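Home & Kitchen Help > Baking > Measuring

Converting a family recipe from cups to grams – which number do I trust?

Posted by crumb_ledger

My great-aunt left me a recipe for a walnut loaf, written in cups on the back of a Szekeres Hardware receipt. I bought a kitchen scale so I could stop guessing, and now I'm guessing with more decimal places. The flour bag works out to one weight per cup, the cookbook I own gives another, and when I scooped a cup myself and weighed it I got a third one, heavier than both. The recipe wants 2 cups of flour and "a cup, scant" of sugar. The first loaf was a doorstop. The second was better but leaned to one side like it was listening for something.

Do I pick one number and stick with it, or is there a proper way to do this? I'd also like to know what "scant" weighs, if anyone alive can tell me. I'm in Cumthorpe, if altitude matters, although the highest thing here is the water tower.

Posted by oven_mitt_left

Your scoop is the problem. If you push the cup into the bag you pack the flour down, and you end up with a lot more than the person who wrote the recipe did. Stir the flour first, spoon it into the cup until it heaps, scrape it level with the back of a knife, and weigh that. Do it a few times and take the middle result.

But your great-aunt may have been a scooper too, in which case the heavy number was right all along and your doorstop is authentic. Ask a relative who watched her bake. Mine turned out to have used a teacup with no handle, and I had to go borrow the teacup.

For "scant," fill the cup and take out a spoonful. Then leave the sugar alone for a while and fix the flour, or you'll never know which one did it.

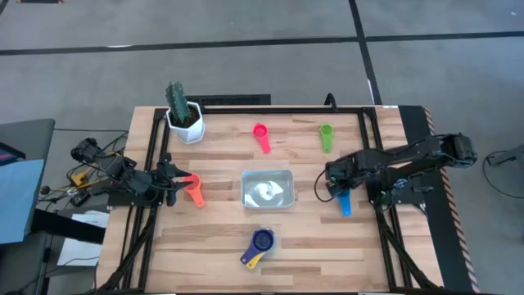 More in Measuring: Cups, Spoons and Scales

Posted by grumpy_gluten

just buy a mix. Mevitz makes a walnut one, 800 grams, add water. tastes fine

Posted by second_rise

Please don't buy the mix.

The answer above about spooning is right, so I'll only add what I learned from converting a whole box of these cards. Write the weight on the card in pencil. Bake it. If the dough looks wrong, change the flour by a small amount and write the new weight next to the old one, with the month. My banana bread card has December on it and a column of crossed-out numbers, and it's the only recipe I own that works every time.

Check your cup as well. Put it on the scale, zero it, fill it to the line with water and see what you get. Water is easy: one gram per milliliter, close enough for a kitchen. I had a Prakstead set for years that ran small, so every recipe I'd "perfected" in it fell apart the day I replaced it.

As for the lean, turn the pan halfway through. It's probably your oven, and ovens don't take criticism.

208 people found this helpful · 1,936 views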